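12. November 2020

Endlich die Theke. Granit oben drauf, rotbraunes Holz drunter, und ich wieder auf den Knien mit dem Lappen.

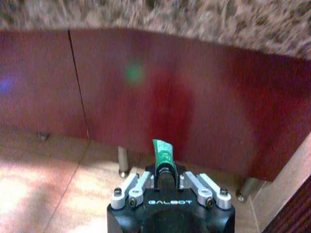
Womit geht man an so altes Holz ran? Mit fast trockenem Tuch, immer der Maserung nach, danach ein Hauch Wachs.

Also Flosik geholt, 400 ml, reicht ewig. Halina Bednarek schwört auf das Zeug von Stillano - mir zu schmierig. Rechts angefangen, dann Telefon, dann vergesen wo ich war. Nochmal von vorn. Seit September nichts dran gemacht, schäm.

Fliesen nur gefegt, wischen morgen. Oder Samstag. Rücken sagt Samstag.

Booker wegen der Rechnung von Aigner anrufen!! 295 Euro, wofür denn bitte. Und Brot ist auch keins mher da. Gute Nacht.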